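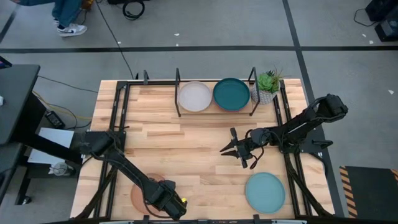 Arash Ghasemi's objection at the last review was that a machine which needs a person standing by has not taken over a chore, it has only moved the person from the sink to the stop button. He asked that this report give unattended results separately. They are given separately below, and they are lower.

Vukgate dish handling project
Progress report to Dedico, period ending 23rd August

1. Scope of the period

Work was limited to one task: moving plates between a tabletop and a wire dish rack, using two arms. Washing, drying, cups and cutlery remain out of scope until the plate task meets the agreed threshold. The question Dedico put to us was whether the task can be done at a quality and speed that a household or a small kitchen would accept. The present answer is no for speed and partly for quality.

2. Trials completed

The plan called for 1,000 logged trials. We logged 1,439. The excess comes from repeating the flat-plate series after the fingertip change described in section 4. All trials are retained in the results, including those stopped by the operator.

A trial counts as a success if the plate ends upright in a slot, is released, and stays put when the arm withdraws. A plate leaning across two slots is a failure even if it does not fall. Yannick Masson scored the trials from the recordings and did not operate the arms.

3. Findings

Plates already standing in the rack are handled well. The rim is exposed on both sides and the grip point varies little. Removal from the rack is the more reliable direction of the two, and we propose to stop testing it except as a regression check.

Plates lying flat are the main difficulty. The lower finger has to get under the rim, and on a low-profile plate there is very little room for it. The usual failure is that the plate slides ahead of the finger until it reaches the edge of the work area. Having the second arm hold the far rim corrects this in most cases but adds time and produces a new failure, in which the two arms wait on each other and the trial times out.

Insertion fails mostly through angle error. If the plate enters the slot tilted, it catches on an upright and the arm keeps pushing. The force limit now stops this before anything is damaged, but the trial is lost.

Unattended running: the longest sequence without operator action was nearly 9 plates. The last plate of that sequence was placed but not released cleanly, and we have not counted it as complete. Most unattended sequences end well short of this. The software does not yet recognize a plate that has been put down badly, so it carries on to the next one.

4. Changes made

Fingertip pads were replaced with a thinner type from Vörös. Flat pickup improved. Pad wear also increased, and the pads must now be inspected before each session.

The plate detector was retrained with more dark and glazed surfaces. Reflections from overhead lights still cause missed rims.

The Findano planner was updated once. The update changed default approach speeds without notice in the release text, and three days of trials were rerun at the old settings.

5. Open items

Recovery from a bad placement is the largest gap, and it bears directly on the point Ghasemi raised. We intend to put most of the next period into it, at the expense of speed.

Mixed stacks have not been attempted. Separating two nested plates with the current gripper is unlikely to work and may need different hardware. A cost note will follow separately.

6. Request

We ask Dedico to approve moving the remaining cup budget to recovery work. No additional funds are requested for this period.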